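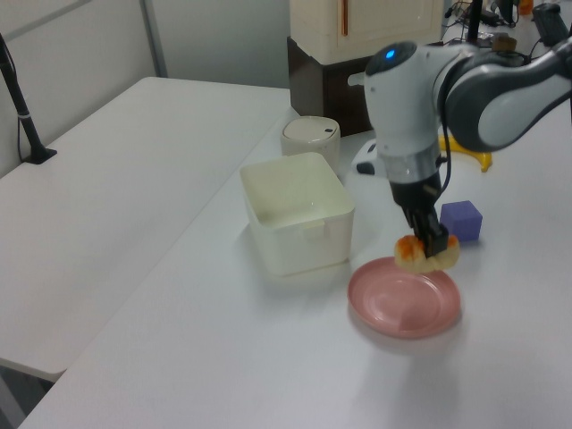

2 min read

Flurkby opens its arm-teaching program to community colleges

Flurkby, the Lurville robotics workshop, will let college students teach its robotic arms by hand and by remote control from December, the group said on 2019-03-30.

Students will be taught two ways of showing an arm a task. In the first, the operator takes hold of the arm and guides it through the motion. In the second, the operator sits at a separate desk and steers the arm with a hand controller while watching the table. Joint positions and gripper movements are recorded either way, and the recordings are used to train the software that later runs the arm without a person.

The tasks are small and domestic. One has the arm carry a piece of food, or a toy version of it, between a white container and a pink plate. Others use foam cubes, cups and folded cloths. Each student will be asked to complete 50 demonstrations of a single task before moving on to the next.

"People expect the programming to be the hard part," said Krisztina Hajdu, who runs training at Flurkby. "Mostly they struggle with going slowly. If you hesitate over the plate, the arm learns to hesitate over the plate."

The workshop has recorded 1,466 demonstrations so far, most of them by its own staff. Hajdu said the collection leaned too heavily on the habits of a few people, and that a wider group of operators would give the software more variety to learn from. The target for the first term is another 500.

Places are open to 19 students in the first intake. No background in coding is needed, but applicants have to attend a safety session and pass a short practical test at the controls. Travel costs will be reimbursed for those coming from outside Lurville.

Remote sessions will run on Flukon, the workshop's own control program. Tibor Kocsis, who maintains it, said the delay between the operator's hand and the arm had been cut over the past year, though fine placement was still easier by hand guiding.

Siu-ming Huang, a college instructor who tried both methods, said she preferred the controller. "My shoulder got tired pushing the arm around," she said. "At the desk I could keep going all afternoon."

Applications close at the end of the winter term.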